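Back from the Boltville shelter, covered in fur – again! They've got 38 cats in right now and I think every one sat on me.
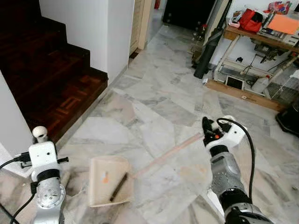
Posted by the Boltville cat lady, 2019-06-26

Big news first: Bakker, the old gray tom, finally ate! A whole can, then he licked my thumb. He's 14 and over 18 pounds, so he had some to spare (don't tell him).

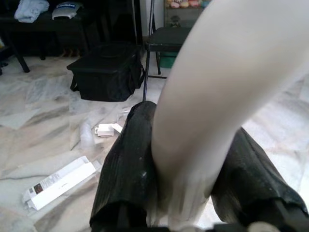
Got a good grip on it

The kittens from Castex Road are wild. One climbed my braid and yelled till I gave her chicken. 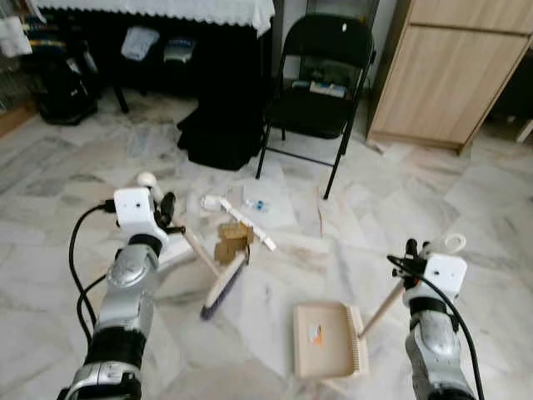

Broom and marble tile

Jarard, my favorite orange boy, still hides behind the dryer. I read to him for a bit and saw one ear. 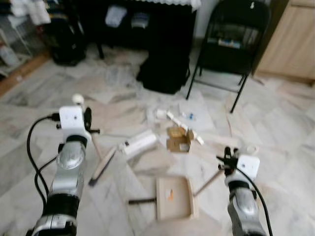

Tomorrow I'm bringing tuna – and I'll sit there till I see both ears.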